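3.2 Camera mount calibration and upkeep of the simulated cell

All trials were run in a single simulated cell, which we call Tedau. It holds one mobile manipulator, the Fleltier base with a Gulimus arm, placed in a furnished apartment model. The arm carries a camera near the wrist, and every policy in Section 4 takes its input from that camera. Before the first batch we had assumed that a simulated camera would need no upkeep. This was wrong, and the present section records what we do to keep the cell in a known state.

The camera pose is stored as an offset from the last arm link. When the arm model is reloaded, the offset is read again from the robot file, and small changes in that file (a renamed link, a rounded angle) move the view without raising any error. We therefore check the camera at a set of fixed stations before each batch. A station is a base position plus a set of joint angles. At the doorway station the base is driven up to an opening and the arm is folded back, so that the hand stays out of view and the door handle and the far wall can both be used as reference points.
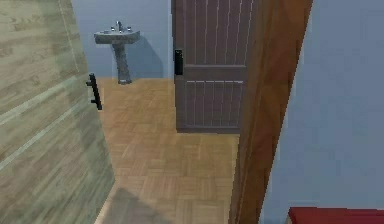
Figure 4. Wrist camera view at the doorway station, with the near door open. The black pull handle and the lock plate on the far door serve as reference points.

For each station we keep a stored view and the pixel positions of 9 reference points. The check script moves the robot to the station, waits 50 simulation steps for the joints to settle, and compares the new positions with the stored ones. If any point has moved by more than two pixels, the batch is not started. The operator then opens the robot file and compares the camera offset with the copy kept under version control. In most cases the fix is a one-line edit. The script is run a second time after the edit, and both results go into the cell log.

Doors and drawers need their own reset. Fang, the scene loader we use, restores object positions at the start of an episode but leaves hinge joints at their last value unless told otherwise. In our early runs this meant that a door pushed open in one episode was still open in the next. We now write every hinge and slide joint to its start value by hand, step the physics once, and read the values back.

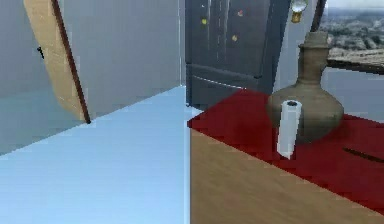
Loose objects are handled after the joints. Each one is placed a few millimeters above its support and allowed to drop – placing it exactly on the surface caused contact errors in the solver, and light items were sometimes thrown off. An object that has not come to rest by the end of the settling period is placed again. After three failed attempts the episode is skipped and marked in the log.

Lighting is the last item. Shadows are left on during both training and testing, including the shadow of the arm itself. We tried turning them off to save render time, but a policy trained that way did poorly once they were restored. The light position is now part of the cell file and is checked along with the joints.

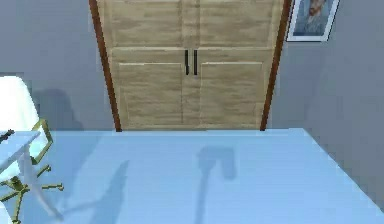 The full routine takes 816 steps and runs without an operator unless a check fails. Over the whole study the cell completed 1,786 episodes under it. Batches recorded before the routine was in place were thrown out and collected again, and none of them are used in the results below.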